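Home › Decorating › Walls

Print this page | E-mail to a friend

How to hang peel-and-stick wallpaper (and when not to bother)

By Jiahui Wan
November

The packet says an afternoon. I've papered four walls with this stuff and none of them took an afternoon, so start by ignoring the packet.

I'm also wary of the word "removable". My roll of Lollberg came off a gloss-painted door without a mark. The same roll took the paint off the hallway in strips the colour of weak tea. If you rent, stick an offcut somewhere behind the couch and leave it for a couple of weeks before you promise the landlord anything.

Wash the wall first. Sugar soap, rinse, let it dry overnight. The sales bloke at Lazaridis told me a damp cloth was fine. It wasn't, and the bottom corners had curled by breakfast. Fresh paint is worse again: leave it a month, whatever the tin says.

Next, buy more than the calculator tells you. Online calculators work out the area and forget that a pattern has to line up. A big floral with a long repeat can waste a fair length at the top of every drop. Check the batch numbers match too, as two rolls with the same name can be a different green.

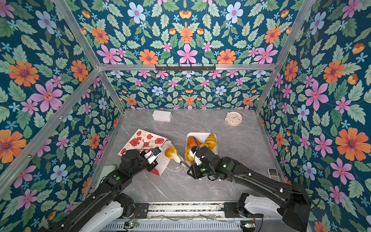

Draw a plumb line with a level and work from that. Don't trust the corner of the room, and don't trust the ceiling either. Mine drops 5 mm from one side to the other and I'd lived there for years without noticing.

Cut the first drop with a hand's width spare at both ends. Peel back a little of the backing at the top, line the edge up with your pencil mark and press down from the middle outwards. Pull the backing away slowly with one hand and smooth with the other. The Datinmont smoothing kit is a plastic card and a bit of felt. An old bank card in a sock does the same job.

If it goes on crooked, lift it straight away and start again from the top. You'll get one or two goes before it stretches, and stretched vinyl never lines up with its neighbour.

Go into inside corners with a narrow strip and start the next wall with a fresh piece. People will tell you to wrap it right round in one. I've tried, and it pulled away into a hollow curve.

Trim last, with a new blade. Snap it off after every drop, even if it still feels sharp.

Bubbles? Prick them with a pin and press. Small ones may settle by themselves, though I wouldn't count on it.

Comments (5)

We use cookies to improve your visit. By continuing you accept our cookie notice. Sign up for the Clellgate newsletter.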